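Notebook entry, simulated household set, navigation and reach episodes
Kept by: Mahfuz Chowdhury. Read and countersigned: Aravind Pillai.

Purpose of the session: to extend the Grollik collection with episodes in small domestic rooms, the category in which the current policy is weakest. The total at the start stood at 3,310 accepted episodes. The agreed quota for small rooms is 1,000, of which 653 are complete.

All episodes were driven by hand through the Clikstead console. Operators were asked to approach doorways at an angle and to vary their speed. Frames filled largely by one plain wall are to be kept, as the policy must learn to recover from such views.
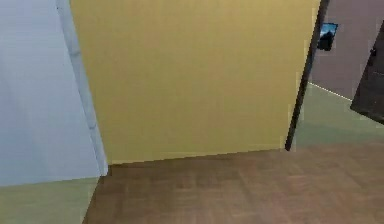 The rejection rule was revised during the morning. An episode is now discarded only if the base passes through a solid surface or if the log has a gap in the joint readings. Hesitation by the operator is no longer grounds for removal. By this rule 7 episodes previously set aside were restored, and Aravind has amended the index accordingly.

Bathroom episodes are to be labelled by the nearest fixture and by the state of the door. Where the gripper hides part of a fixture, the label still applies - the annotation guide will be corrected on this point. 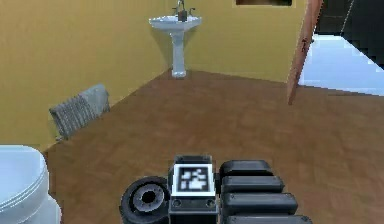
Tillach, January

Labels checked against the logs at 16.20. The word "basin" had been used by one operator and "sink" by another; "sink" is to be used throughout.

Outstanding: floor textures remain soft at close range. Pagano has been asked whether a sharper set can be loaded without slowing the console. Collection continues with the present textures until a reply is received.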